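# The small print on the tabletop

Ask three suppliers what "tested to good practice" means and you will get three brochures. I asked more than three. Over the winter I collected every document I could find that claimed to say how a robot should be judged at picking things up and putting them in a box, and by January the pile ran to 1073 pages. Most of it concerned what to call things.

The part I cared about was short. How many tries count as a test? Who decides what a failure is? What has to be written down when somebody moves the box?

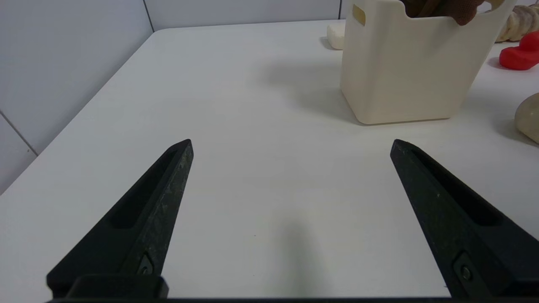
**Words by Nazareno Sartori**

The draft code that has caused the most fuss this year is known as Haldane, after the building where it was first argued over. It is 136 pages long. Its supporters say it will let a buyer compare one arm with another, much as you might compare two fridges. I have read it twice and I don't believe them.

Take the section on objects. Haldane wants a "representative household set", and leaves the choosing to the lab. So one lab picks a soft toy and a sponge, another picks a wine glass and a bunch of keys, and both print the same phrase at the top of the report. A glossy thing and a smooth pale thing are different jobs for a gripper, and for whatever is looking at them. A towel is a different job again, and has a different shape every time you put it down. The code gives towels one line.

Then there is the box itself. An open bin with a lip and cut-out handles is kinder to some approaches than others, and where it stands on the table matters a good deal. Haldane asks for a sketch of the layout "where practical". I have never met a test engineer who found it practical on a busy afternoon. 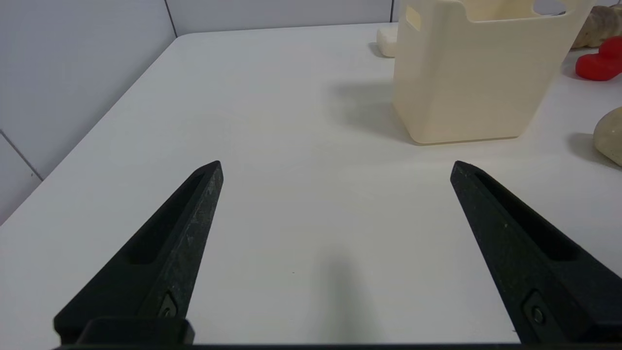
Vorneris, which sells arms to warehouses and would like to sell them to care homes, told me it follows the draft "in spirit". I asked for the trial log. I was sent a summary giving 900 trials and a success rate, with no note of how many runs had been thrown out before the counting began. The company's view is that a run spoiled by a bad start isn't really a run. Perhaps so. But a carer in a kitchen doesn't get to rub out the bad starts, and I would like to see the spoiled ones listed, with a word or two beside each.

Sokero, a smaller outfit, did send me a full log. It was a mess, and I trusted it more. There were crossings-out in it, and a page where two people plainly disagreed over whether an item hanging over a rim counts as inside. The draft code doesn't settle that either. It says the item should be "substantially contained".

I put this to one of the drafters, who said wording like that leaves room for judgement. I said it leaves room for the sales team. We moved on to wear. 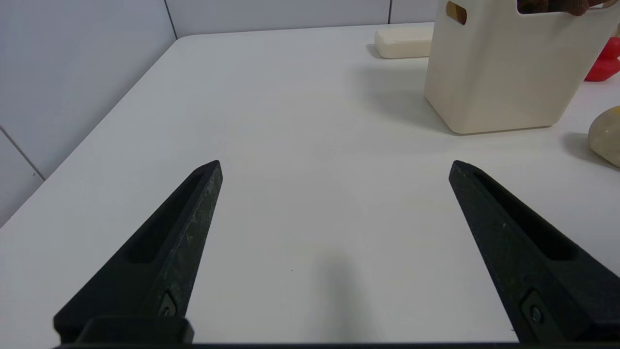

**Nazareno Sartori**
*Contributing writer, standards and safety*

Wear is where I lose patience. Fingers get scuffed. Black ones show it in pale scratches, and anyone who has spent time near these machines has seen plenty. Does a scuffed finger grip better or worse than a new one? It depends on the finger and on the thing being gripped, so the sensible rule would be to record the state of the fingers at the start of each batch. An older set of shop rules, Skollow, asked for exactly this. It fitted on both sides of a sheet of paper and wanted a dated note whenever a part was changed. Haldane has dropped it as "burdensome".

Lighting gets off lightly too. The draft recommends "even, diffuse illumination", and I can see why a lab would want that. Few kitchens have it. If the rule says even light and plain surroundings, the report should say in large type that the result holds for even light and plain surroundings. Page 70 puts that duty in a footnote, and makes it optional.

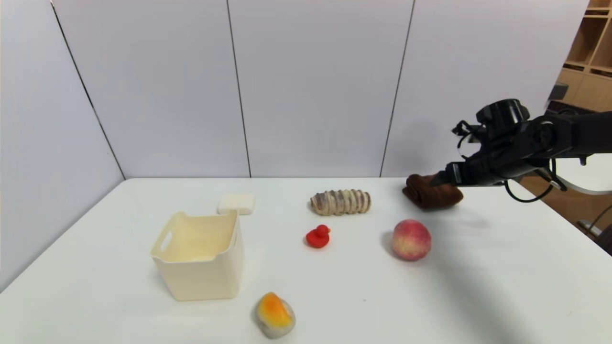
Some of the draft is good. The chapter on emergency stops is clear and strict, and the people who wrote it had obviously stood next to a moving arm. The rule that a person outside the project must watch a share of the trials is welcome, although the size of the share has been left blank.

Comments close on 8th September. Mine ask for the thrown-out runs, the state of the fingers, a drawing of the table every time, and a plain ruling on what counts as in the box. I have also asked who will check any of it once the code is in force. The reply thanked me for my interest and said enforcement was outside the scope of the document.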